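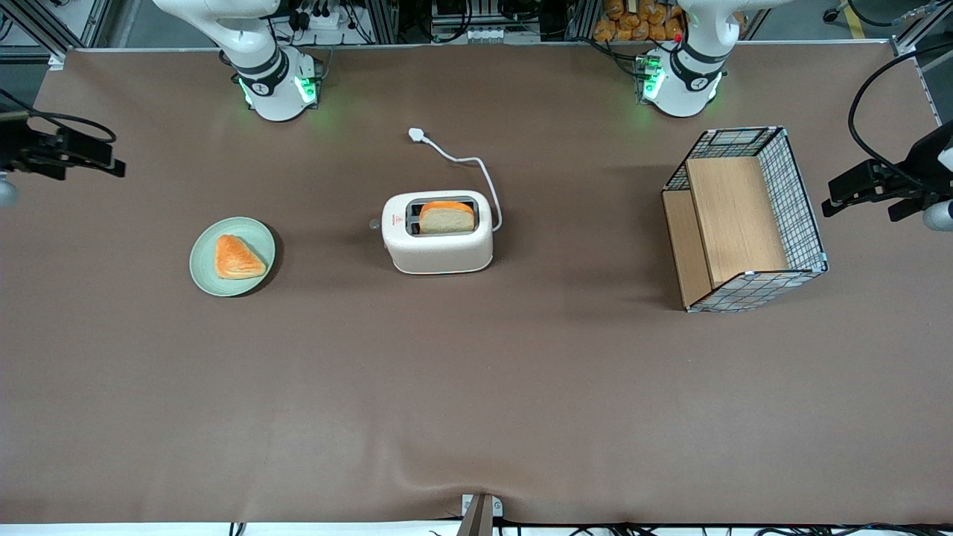

Eckhard Stöcker wanted to know first who re-zeroes the arms, and how often. At Barel it is done every 12 days by whoever is on shift, and again after any knock.

Visit to Grornby, 31/08/2022. The two-arm cell has run there since January. The gripper pads are changed in pairs, never singly, and the old ones are kept in a tin marked with the arm and the side. Cables get a look each morning -- mostly where they bend near the wrist.

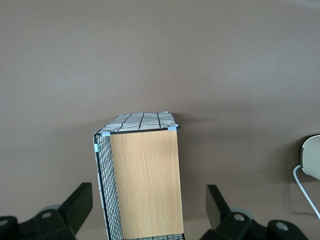

The wrist cameras are checked after every pad change, as a new pad can sit slightly proud. Four screws hold each bracket, and Harms supplies the spares. The log was at entry 138 when we left, most of them loose bolts. I asked for a copy of the check sheet and am still waiting for it.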